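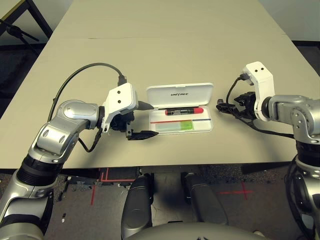

Both grippers at the case, with a marker or glue stick in the tray.

Keep the Bad Takes

By Khadija Mansour
2025-10-22

Our group at Fusmont has recorded 3429 episodes of a two-armed robot working with small objects and a white plastic case. An operator moves the arms by remote control, the cameras and joint readings are saved, and at the end somebody presses a key to mark the episode good or bad. The good ones go into training. Until February the bad ones were deleted the same evening.

I think deleting them was a mistake, and I think a lot of groups are still making it.

The argument for deleting is easy to state. A system that learns by copying will copy whatever you give it. If the operator fumbles a marker, drops it on the table and spends ten seconds chasing it, you don't want the robot to learn the fumble. Talha Minhas, who set up our first pipeline, put it to me that way when I joined, and for a first pass he was right. Our first model was trained on clean takes only, and it did learn to put a marker in the tray.

Then we moved the case a little to the left between runs. The fingers closed short of the marker, came up with nothing, and carried that nothing over to the tray. The arm opened its fingers above the tray and went back to its starting pose. It had never been shown a missed grasp, so it had no example of what to do after one. Every take in which an operator had missed and tried again had been thrown out by us.

When we stopped deleting, we went through the next 804 episodes by hand. Manuela Grasso and I split them. Most of the ones marked bad contained a recovery: the operator missed, backed off, lined up again and finished. Only 17 were of no use at all, and those were things like a cable snagging or a recording that stopped halfway. The rest had simply taken longer than the operator liked.

That last point bothers me more than the lost data. We had told operators that a good episode was a smooth one, so they marked their own hesitations as failures. Emiliano Arriaga, who has more hours on the controls than anyone else here, told me he used to restart whenever he could feel a take going wrong, before he had even touched the object. Those takes never got as far as a label. I have no count of them and no way to get one.

There is a cost to keeping everything. Storage is the small part. Someone has to mark where the error starts and where the recovery begins, because the stretch in between is the part you don't want copied. That work is slow and dull. Loredana Greco does most of ours and can get through a morning's recordings in an afternoon, if she is left alone. People who run these projects tend to budget for robots and for operators and then expect labeling to happen in spare time. It needs its own line and its own person.

I also don't accept the usual answer, which is to have operators make mistakes on purpose. We tried it. A planned miss looks planned. The operator already knows where the hand will go next, so the correction comes too fast and too straight. It may help some, but I would take one real miss over several of those.

We still reject episodes. If the robot was badly set up or the recording is broken, it goes. But the question at the end of a take has changed. Operators used to be asked whether it went well. Now they are asked whether the task got finished, and whether anything happened on the way that we should look at. The second answer is often yes, and those are the files I open first.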